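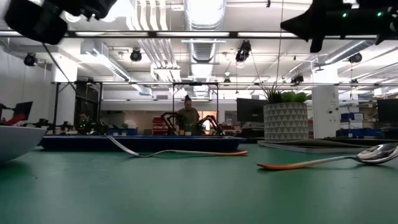
Cutlery sorting with two arms: filtering your demos before you train

Posted 30 March 2026

Quick writeup because three people asked for it. How we get from a pile of teleop demos to a policy that puts a fork and a spoon in a tray. The trick, if you can call it that, is throwing out demos by hesitation score before training. Code is in the Plaltix repo under filter/. Assumes you already have a bimanual setup that records.

What you need

- two arms with parallel grippers, leader arms or whatever you teleop with
- one fixed camera on the table, wrist cameras help but skip them the first time
- fork, spoon, tray. Matching handles if you can get them (see below)
- a plain matte tabletop. Ours is green. Shiny tables gave us garbage

Why matching handles. If the fork handle is blue and the spoon handle is red the policy learns the color and never looks at the metal end. Works great till you swap the set. With both handles orange it has to look at tines vs bowl. Harder to train, worth it.

Step 1. Layout

Lay both pieces flat, tray behind them. Start with the handles facing each other, pieces pointing opposite ways. It's the layout that breaks things - the grasp points end up close together and the two grippers want the same bit of table. If your policy only ever sees nicely spaced pieces it'll freeze on this one.

Randomize after that. Rotate, swap sides, slide the pair nearer the tray. Don't move the tray yet. Leave the overhead lights on and leave them alone, the spoon bowl picks up reflections and you want those consistent for the first round.

Step 2. Record

We took 2899 demos. You don't need that many, we just didn't know yet. Fork always goes first, spoon second. Pick an order and stick to it, mixed order is the single worst thing you can do to a small dataset.

Grab at the handle, near the middle. Lift straight up, then over. Don't drag.

If you fumble, finish the demo anyway. Don't stop and restart the recording, the filter deals with it and half recordings are a pain to clean up. Save after each one, check the file isnt zero bytes.

Step 3. Score hesitation

For each demo take the joint velocities, both arms. Smooth them. Count the frames where both arms are under the speed threshold and neither gripper is opening or closing. Divide by total frames. That's the score.

Trim the start and end first!! Everybody sits still before they begin and those frames swamp everything. We lost most of July to this.

Threshold: plot a histogram of the speeds, look for the dip between the "not moving" lump and the rest, put it there. Don't copy our number, your arms are not our arms.

Step 4. Filter

Sort by score, low to high. Keep the best 1600. Then check you haven't thrown away all the hard layouts - people hesitate more on hard ones, so a straight cut leaves you with easy demos only. Our first cut had almost no close-handle starts left in it.

Fix is to bin by layout and cut inside each bin. Paraskevi Mavromatis came up with the binning and wrote it, the flag is --per-layout. It's off by default, turn it on.

Step 5. Train

Nothing special. Same action chunking config we used for the Wragg tasks, same learning rate, images downsized first. Train once on everything and once on the filtered set, same seed. If you skip the unfiltered run you can't say anything about the filter.

Step 6. Evaluate

Write the start layouts down before you look at either policy. Run both on the same list, alternate between them so that drift in the lighting or calibration hits both. A trial counts only if both pieces end up in the tray with no help.

What we got

Filtered beat unfiltered on every layout bin. Biggest gap on the close-handle starts, where the unfiltered policy hovers over the pair and kind of dithers. Makes sense, it learned that from us. We also tried cutting down to 1000 demos and it was a bit worse than 1600 but still better then the full set.

Didn't help: filtering on demo length. Slow and hesitant are different things, some of the slow demos are the cleanest ones.

Known problems

- Spoon grasps slip if the gripper closes too near the neck. Not a filter issue, pad issue probably.
- Only tested with one cutlery set. The Druvetdale people are trying it with plain metal handles, no results yet.
- Layout bins are set by hand. Would like to cluster them.
- Score breaks if one arm is parked for the whole demo. Use --active-arm for that.

Config files and the trial sheet are in the Plotcombe folder, same repo. If the histogram step gives you one big lump with no dip your smoothing window is too wide, halve it and rerun.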